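Can a machine do the chores yet?
Started by prumidard_pete, January 30, 2020

prumidard_pete
My brother-in-law reckons we'll all have a robot doing the tidying within five years. I run a small packing bench at work and I can't get a machine to pick up a glove without it ending up inside out. Am I behind the times or is he dreaming?

Votness
Dreaming. We had a demo at our place in May, 69 minutes to sort one tray of odds and ends. My nan would've had it done and the kettle on.

Ksawery Zalewska
Bit harsh! Speed comes later. Same job over and over, boxes all one size, they're brilliant — ours does 300 an hour and never moans.

Votness
Boxes aren't chores though, are they? Show me one putting away the stuff on my kitchen side.

drulten_dad
I'm with Ksawery, mostly. Tidying is a fair test because nothing matches: gloves, little round things, something with a handle held between both arms. This is the sort of job I mean, with the baskets still to fill:

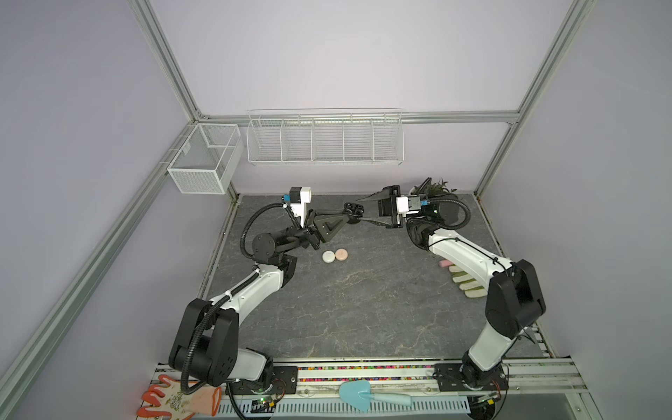
Okafor
Gloves are the killer for me, they never lie the same way twice. I'd pay almost 60 quid a month for something that paired up nine of them and hung them by the back door, but I wouldn't trust it with the washing up.

prumidard_pete
Nine? How many hands have you got in that house

Okafor
Kids. Don't ask where the tenth went.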